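Plavine Table Tasks - hand-held gripper demonstrations

README for the second release. Please read it before you download, because the folder layout is different from the first release and old loading scripts will stop with an error.

What is in the set

The set contains 1870 demonstrations of small table tasks. All were recorded by people who hold the gripper in their own hand and do the task with it. There is no robot arm in the recordings. The camera sits on the gripper tool, so the fingers are always seen from the same side and the table moves under them.

A second, smaller part was recorded by remote control of an arm at Mullwood. It is kept in its own folder (remote/) and has its own notes. The numbers in this README are only for the hand-held part.

Tasks

There are nine tasks. Each one has a short name, which is also the name of the folder.

pick_thin - take a thin object and hold it upright
place_thin - put a thin object down on the plate
plate_shift - move the plate to another place on the mat
mat_straighten - turn the mat until it is parallel to the table edge
cup_upright - stand up a cup that lies on its side
lid_on - put a lid on a small box
lid_off - take the lid away and put it beside the box
cloth_fold - fold a small cloth one time
sort_two - put two objects on two different sides of the table

The thin objects gave us the most work. When the fingers close, the object can turn between the pads, and then the angle at the end is not the angle the person wanted. We asked people to close slowly and to keep the object still for a moment before they go on. The start and the end of this still moment are written in the file events.csv as hold_start and hold_end.
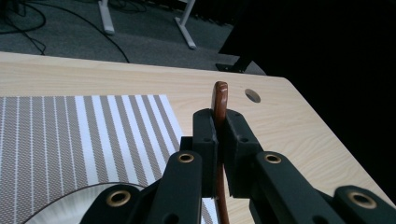

Bonifacio Villalobos
Data maintainer, Plavine Table Tasks

In the picture task and the place task, the two finger pads should press on opposite sides of the object, and its top end should stay above the pads. If the top end is hidden between the pads, the demonstration is marked grip_low. We did not remove these demonstrations, as some users may want them, but they are not in the default training list.

Folder layout

Each task folder has up to five session folders, and each session folder has one folder per demonstration. Inside a demonstration you will find:

video.mp4 - the view from the gripper
pose.csv - position and rotation of the gripper, with time
width.csv - distance between the finger pads, with time
events.csv - marks made by hand after recording
meta.json - task name, session, person number, table number

Time is in seconds from the first image. Width is in millimetres. The zero of the width was measured again at the beginning of every session, so please do not mix the raw width values from different sessions without the offset in meta.json.

How it was recorded

Every person first made three practice demonstrations, and these are not included. After that they worked alone and could repeat a demonstration if they were not happy with it. The repeated ones are included only when the person finished the task. We gave no rule about speed, except for the thin objects as explained before.

The marks in events.csv were made by Rodrigo Bermúdez and by me. Rodrigo did the lid tasks and the cloth task, I did the others. We used the Drodix viewer, version as given in tools/viewer.txt. For the lid tasks the mark "contact" means the first touch of lid and box, but for cup_upright it means the first touch of finger and cup. I know this is confusing. It will be changed in the next release, planned for January.

Known problems

- In some sessions of plate_shift the pose jumps when the gripper goes very low over the plate. The column pose_ok is 0 for these rows.
- The floor and other furniture can be seen beyond the table in many videos. If your method is sensitive to background, crop the upper part or use the masks in masks/.
- cloth_fold has fewer demonstrations than the other tasks and only one kind of cloth.
- All the people who recorded are right-handed.

Use and licence

You may use the data for research and teaching. For commercial use please write first to the Llorente group, the address is in LICENCE.txt. If you publish results, give the release number and say if you used the default list or all files - the results are quite different for pick_thin.

Changes

11th December: second release. New folder layout, grip_low mark added, pose_ok column added, two broken videos in sort_two replaced.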